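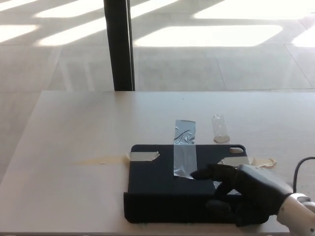

CLESTUNELL, Friday, October 2, 2026. Zomlow, the phone case repair and reuse workshop on Landry Street, is opening its doors three evenings a week from this month, and bringing out a printed guide to getting tape, glue and sticker muck off things without wrecking them. The guide is called Plistanance, costs nothing, and starts with phone cases as that is what people bring us most. A black case lying open side up on a pale table, clear tape running down the inside all creased at the top, masking tape over one corner, another bit of tape across the rim under the camera hole — that sort of job is page one. Most people would bin it. We'd rather you didn't.

What is on offer

Evening sessions at the workshop, drop in, no booking. Bring the thing with the tape on it. Cases, lunch boxes, picture frames, jam jars, the drawer front with the child's stickers on. We have benches, lamps, cloths, and people who've done it before. You do the peeling, we sit with you. Sessions run for 2 hours and you can turn up at any point in that.

The guide itself is 3 folded sheets, big type, black and white so it copies well. 348 copies printed in the first run, which go out from the workshop counter and from the library desk. When they're gone there'll be a second run in December, with corrections (there are already some corrections, see below).

Why tape

Short answer, we kept a tally. Over the summer the workshop took in 151 items that had nothing wrong with them except something stuck on. Not cracked, not worn out. Stuck. Parcel tape mostly, then masking tape that had been left on far too long, then price labels.

"People come in a bit embarassed," said Murray Gauthier, who runs the bench. "They've had a go with a kitchen knife and now there's a scratch as well. Masking tape is meant to come off, everyone knows that, so they leave it on for a year and then it tears into little bits. Parcel tape goes the other way, comes off in one long strip and leaves all the glue behind. You want to go at them differently."

The guide has a page on each. Clear parcel tape: find the loose end, fold it right back on itself, pull low and slow, keep it flat to the surface. Don't yank it upwards. Masking tape: warm it first with a hairdryer on low, then roll it off with the side of your thumb, start from a torn end. If it breaks, warm it again. What's left behind comes up with a drop of cooking oil left on for a few minutes, then washing up liquid, then a clean damp cloth. On a matte finish try a hidden bit first as oil can leave a shiny patch. Soft cases want less heat than hard ones. Take the phone out of the case first — it's in the guide in bold, because it has needed saying.

There is a half page on tables too. If you've taped a thing down to hold it still while you paint or glue it, the table ends up with as much on it as the thing. Old yellow streaks on a pale top, crinkly scraps that have gone hard at the edges. Same method, more cloth. Put a tray or an old chopping board down next time.

"I wanted the table page in and Murray didn't," said Aaliyah Lapointe, who wrote and drew the guide. "He said nobody's going to carry a table to Clestunell. But they've all got one at home. It's the bit my own family have used most, to be fair."

Who it's for

Anyone. Under 12s with a grown up please, there are hairdryers and hot lamps. Step free from the street, the door is heavy so knock and one of us will get it. Tea is on, bring your own mug if you can as we're always short.

The workshop will also take cleaned cases you no longer want. They go on the rack by the door, sorted by size, take one if it fits your phone. We can't take cases with batteries in them. We can't take cracked ones at the moment either, the box is full.

Corrections to the first run

Page 2, the hairdryer drawing has the arrow pointing the wrong way. Hold it side on to the tape, not straight down on it. Page 3 says "rinse the phone" and should say "rinse the case". Please tell anyone who has picked up an early copy. We've gone through the ones on the counter with a biro but a fair few had already gone out to the library.

For schools and groups

Lapointe will bring a short version of the session to classes and clubs in the Clestunell area, free within walking distance, otherwise we ask for bus fare. One table per small group is plenty, plus a sink nearby and a socket that works. We bring the sticky things. Groups should get in touch well ahead, the weeks before the holidays are filling up already.

Press visits

Reporters and photographers are welcome at any evening session, let us know first so we can ask people if they mind being in pictures. Gauthier is around most afternoons and happy to talk, best before the kettle goes on. Lapointe can do phone or email. Pages from Plistanance may be reprinted in full or in part with a credit to Zomlow, but please use the corrected versions of pages 2 and 3, which we'll send on request.

Notes for editors

Zomlow is spelt with one m and is not an abreviation of anything. Plistanance is the name of the guide only, not the workshop. Landry Street entrance is the side door, green, the front shutter stays down.

Contact: Aaliyah Lapointe, Zomlow, Landry Street, Clestunell. Messages left at the counter get to her the same day.

Ends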